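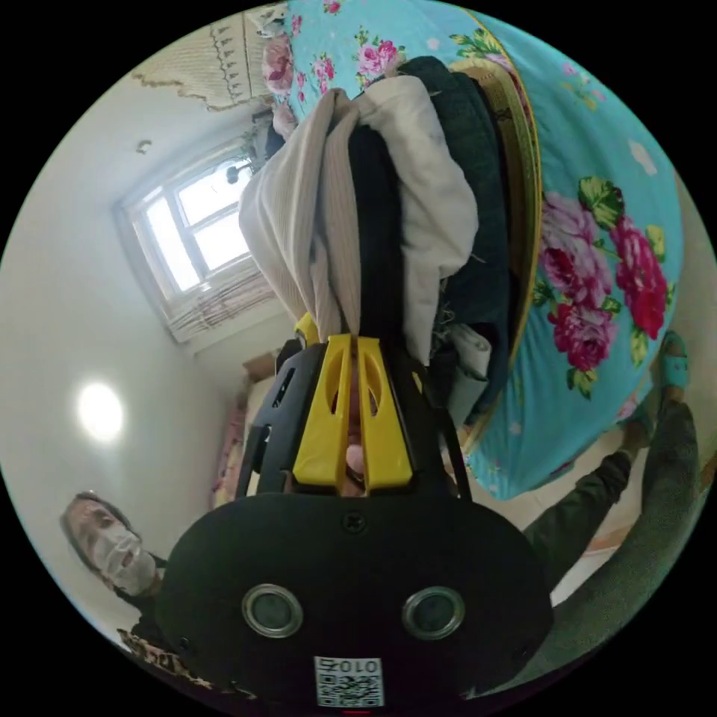 Aidan Lynch wrote that the credit for the Sasdale flat was never going to land by itself, and that anyone who'd waited on Lahtinen before could have told me to log it from the first day. Fair enough. I've gone back through my emails and put the lot in here.

Ticket subject: Hot water charged twice, Grakwood building
Status: Reopened (second time)
Category: Billing / metering

Original problem
The January bill shows 624 litres of hot water for one day. I live alone. The usual daily figure on the Sorkia portal sits well under 100. On the same bill there are two service charges with the same reference, so either I'm being billed for somebody else's meter or the portal has added the same line twice.

What I was told to try
- Log out and log back in. Did it. Same figure.
- Clear the browser cache. Did it, on the laptop and the phone. I can't see how my browser would change a number printed on a PDF, but it's done.
- Check for a dripping tap. Checked the kitchen, bathroom and laundry. No drips.
- Turn everything off overnight and read the meter before and after. Read it at 10 pm and again at 6 am. No movement at all.

Reply from support
"We have reviewed your usage and it is consistent with your household profile."

I asked what the household profile was. The answer came back that it's an estimate based on similar homes. So my reading was checked against a guess, and the guess won. I asked which meter number they had against my unit and got the cache instructions again.

Ticket closed by support as Resolved. Reopened by me that afternoon.

Second round
The new person did send the meter number, to her credit. It doesn't match the one on my meter. The last two digits are swapped. I sent a photo of the plate and was told it was over the upload limit, which is apparently 1000 KB. Shrunk it and sent it again. The portal said "received" and the ticket said "awaiting customer" for more than 2 weeks. I rang. They could see the photo fine.

Aidan's view is that the building's meters were entered by hand when Lahtinen took over the contract and that there'll be a neighbour somewhere paying my bill. Could be. It would explain the number but I don't think it explains the double service charge, and I'd rather they didn't fix one and call it both.

What I'm asking for
1. Correct meter number against my unit.
2. January bill reissued from the real reading.
3. One service charge removed.
4. No late fee while this is open. The reminder notice has already turned up.

Latest update, 4:15 pm
Support says the meter number has been "flagged for amendment" and the credit will show on the next bill. No amount given. I've asked for it in writing with a dollar figure, and I'm leaving the ticket open until it's on the account.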